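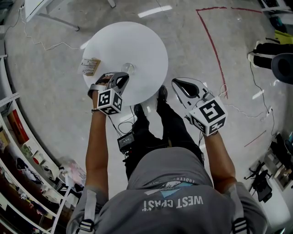 I have had the Turura league's scoring data for the last two seasons sitting in a folder since April, and finally got through it. The set covers 334 games of senior basketball, men's and women's, exported from the scorers' tablets as play-by-play text.

The first job was cleaning. Substitutions are logged late at most venues, so any lineup figure from the raw file is wrong by a possession or two. I dropped every stint under 12 seconds and merged the remainder. Skastdale's home games also had the third and fourth quarters labelled the same way, which I fixed by hand using the game clock.

What I wanted was the value of an offensive rebound. Across the set there were 1140 second-chance possessions in the women's competition where the next shot went up inside four seconds. Those putbacks scored at a better rate than any half-court set except the fast cut off a high post, and they drew more fouls. Possessions reset to the perimeter scored slightly worse than a first-chance one.

Narnuvby play for the reset almost every time. Peixoto go straight back up - they also concede the most transition baskets, and I haven't separated the two effects yet. Their centre plays so many minutes that the off-court sample is under 500 possessions.

Next is free throws by quarter, once I've sorted out the overtime codes.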